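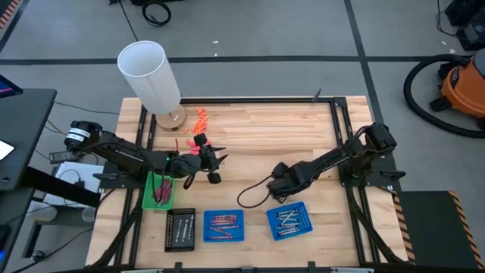 Menon would like the stale-frame check moved ahead of homing. A planner that starts on an old image, the comment runs, will pass every later item and still send an arm to the wrong place. The order below has been changed to suit.

Two-arm cell, control software checklist
Release under test: Nulivex planner on the Troro control stack
Date: 2026-03-26

1. Stop the perception feed and request a plan. Planner must refuse.
Result: pass. The refusal shows in the log but not on the operator screen. Ticket opened.

2. Home both arms, left first, then right.
Result: pass.

3. Compare joint limits in the config file with the limits loaded at startup.
Result: fail, then pass. Wrist limit on the right arm was 6 degrees wider in the loaded set. The old file was still in the cache. Cleared and reloaded.

4. Collision model includes the tabletop, the trays and the other arm.
Result: pass with comment. Trays are entered as plain boxes. Fine for transfers, too coarse for reaching in at a low angle.

5. Command both grippers to the same point over the middle of the table, in simulation only.
Result: pass. Second request rejected.

6. Small soft parts: foam earplugs in a pile. Perception should report a pile as a pile when it can't separate the pieces.
Result: open. Two plugs touching end to end come back as one long part. Clernodo has the recordings.

7. Gripper closing force limit holds when the planner restarts.
Result: pass, 10 restarts.

8. Cable slack. Replay the saved wrist rotations at low speed and watch the cables through each turn.
Result: pass. Keep this one manual. The planner has no cable model.

9. Software stop from the operator screen, both arms moving.
Result: pass. Longest time to standstill 345 ms, left arm. The hardware stop is covered on its own sheet.

Items 1 and 6 stay open. Low speed only until item 6 is retested. Clear the config cache before loading the next release.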